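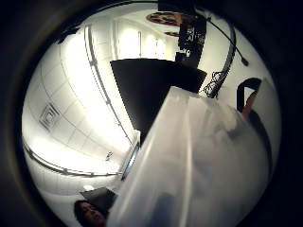
Why does the gripper keep dropping out of the session halfway through a practice run?
Most likely the USB port is going to sleep. Turn off power saving for that port on the laptop, then restart the session from scratch - resuming the old one won't work.

Ticket 766 - Sokbridge robotics club
Opened by: Priya Nguyen-Tran
Status: open, workaround in place
Priority: high, demo is in August

Problem as reported
Handheld gripper records fine at first, then the session log just stops. No error on screen. Jaw position goes flat, video keeps going for a bit and then that stops too. Happens on the fold task and on pick and place. Using the Montoya laptop.

Tried so far
Swapped the cable. Same.
Reinstalled the logger. Same, and lost my settings, thanks.
Lower video resolution. Lasted longer, still died.
Different laptop (Tiago's). Ran 35 minutes clean, stopped it myself.

Tiago Veloso, 4:10 pm
So its the laptop. Mine has power saving off for everything, did that last year for the line follower. Check device manager, USB root hub, power tab. There are 2 hubs listed, do both.

Priya, 4:40 pm
Done both. First run ok, second run dropped again right at the start?? Log says "device busy".

Tiago, 4:50 pm
Did you resume or start new? Resume grabs the old port number. Close the logger completly, unplug, wait for the light to go off, plug back in, new session.

Priya, 5:15 pm
Was resuming. New session works. Two full runs on the fold task, jaw data all there. Not touching anything.

Clyde Fitzsimmons, 5:30 pm
Fine for now but we can't have people unplugging it mid demo. Can the logger release the port when it crashes? Also pls don't delete the broken sessions, need them to test against. Put them in the Prikden folder, not on the desktop.

Tiago, 5:35 pm
Can try. It never closes the port on timeout, I think it's one missing line. Will push to a branch, don't pull it to the demo laptop yet.

To do
Port release on timeout - Tiago
Move broken sessions - Priya
Power settings on the other club laptops - Clyde
Leave ticket open til the branch is tested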